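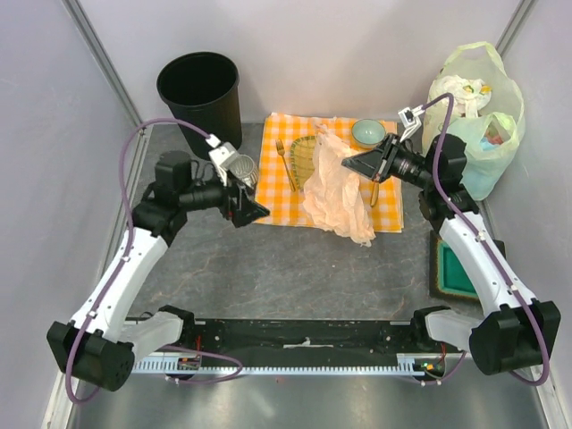 Minutes – Table Clearing Cell, Working Group

Prumside site, training room, February 7, 2024
Chair and minutes: Bianka Bakos
Present: day kitchen, evening kitchen, dish room, maintenance, personnel office, Orar (cell supplier)

1. Minutes of the previous meeting
Accepted with one correction. Under item 4, "dish room" should read "evening dish room."

2. Status of the cell
The cell has two arms, each with a wrist camera. Present work is clearing single place settings: cloth, mat, fork, cup, bowl and whatever bags or wrapping are left on top. Orar reported that rigid items are handled at an acceptable rate. Thin plastic bags remain the main cause of stops. A bag lying over a mat or a utensil hides the edges the arms need for a grip, and the operator then has to step in.
Orar will run a further 1,000 clearing cycles with bags and wrapping included before the group is asked to approve the next stage. Cycles ended by an operator are to be logged separately and not counted as completed.

3. Staffing
The personnel office confirmed that no dish room position is withdrawn during the trial. Two positions are regraded to cell operator for the length of the trial, with a right of return to the former grade and shift.
The evening dish room asked who does the operator's former work while that person is at the cell. At present it is shared among the rest of the shift. The personnel office will bring a proposal to the next meeting.
Day kitchen noted that sorting waste from reusable items is still done by hand and has become a larger part of the job. Staff report more standing in one place and less walking. Rotation every 2 hours was agreed, to be entered on the shift sheet.

4. Use of recordings
Wrist camera recordings are kept for fault analysis only. They will not be used to measure the pace of individual staff. Maintenance asked that this be put in writing – the chair will draft the text and send it to all shifts.

5. Safety and maintenance
Nobody reaches into the enclosure until the arms are stopped and the operator has called clear. Cable clips along the arm links are to be checked at the start of each shift. The Wokuner lockout sheet is out of date and will be replaced.

6. Yupanqui building
The request for a second cell at Yupanqui was deferred to May.

7. Actions
Orar: cycle log, with stops listed by cause.
Personnel office: cover proposal for the evening shift.
Chair: written statement on recordings.
Maintenance: new lockout sheet, posted at the cell and in the dish room.

Meeting closed. Next date to be set by the chair.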